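Vusto hex driver set, long reach. 4 out of 5

Bought these in January for one job, gripper upkeep on our house robot. Short version: good bits, dumb case, would buy again.

Background. Our Galbot gripper gets its finger bolts checked every 450 cycles, per the sheet Erdal Demirtaş wrote up for us. Used to do it with a folding key set. Awful. Knuckles hit the housing, key slips, you round a head and there goes the afternoon. Long shafts fix that. You come in straight from the front and see what your doing.

Bits: tight fit, no wobble. At 1117 cycles on the log I've had the tip bolts out and back in more times than I'd like and the heads are still clean. The smaller screws near the center hinge are where the thin driver earns its money. Ball end is OK for starting a screw, don't torque with it.

Handles: fine dry. Slippery if you've got threadlocker on your fingers, so wipe first. The cap spins nicely. Lucinda Whitfield has small hands and likes them better than my old Ersoy ones, I'd call it a tie.

Case: bad. Hinge cracked first week. Sizes printed in gray on gray, can't read them after dark. I put tape on mine.

How I use them, if it helps anyone. Power off, fingers open. Outer bolts first, then the hinge screws, a little at a time, left and right in turn. Mark each head with paint pen when done. Then power up and look at the wrist camera before sending it to do chores. If the fingers sit uneven to eachother go back and redo the hinge.

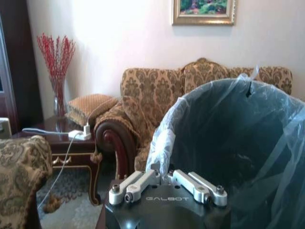

Wrist cam view, finger bolts at the tips, trash bin behind.

Price was 73 with shipping, the Vanus set was 70 but no long shafts. Get the long ones. One star off for the case.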